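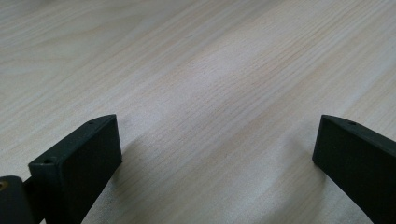 Figure 2. View from the tool camera of the Stulley hand-held gripper, fingers open over a bare wooden tabletop.

4.2 The vendor's claim of ready-to-train recordings

Zesero sells the Stulley kit as a complete way to record manipulation demonstrations without a robot arm. The kit is a hand-held gripper, a camera mounted on the tool, and a subscription to Fenlow, the software that sorts and labels the recordings. The sales material says that data from the kit is "ready to train" as soon as it is uploaded. We bought the kit at list price and had no contact with Zesero beyond the help desk.

Our doubts start with what the camera sees. In Figure 2 both fingers are in view and open wide, with wood grain visible between them and soft shadows on the table beside each finger. The right finger runs out of the picture at the side and the bottom, so less of it shows than of the left. A policy trained on such views has to judge the opening from two fingers that are not equally visible. The product sheet calls the view "symmetric." We would not.

The tabletop raises a second problem. Fenlow estimates the motion of the tool by following surface detail from one image to the next, and fine, straight grain is a hard case for any method of this type. Neighboring lines look much alike, and a small slide along the grain changes very little. In Figure 2 the far part of the table is also hazier than the middle, which leaves even less to follow. The manual recommends "textured surfaces" and does not say whether wood qualifies. When we asked, the help desk told us that it does.

We collected 3870 clips with the kit in July. Fenlow accepted nearly all of them, including many in which the fingers were open and held nothing. Views of this kind are a normal part of an approach or a retreat and should not be thrown out by rule. But the software gave them the same quality score as clips of a completed grasp – a score that cannot tell the two apart is of little use for choosing training data. Yetunde Ogunleye relabeled a subset by hand, and we use her labels, not the scores from Fenlow, in the rest of this paper.

The hardware itself gave us less to complain about. The finger pads are thick and flat, and their dark matte finish stands out well against pale wood. We did not test them on a dark surface, where that advantage may well disappear. The Edet kit, reviewed in Section 4.1, costs more and makes no claim about training readiness. On the evidence so far we see no reason to credit Stulley with one either. Section 4.3 compares the motion estimates from both kits on the same set of tasks.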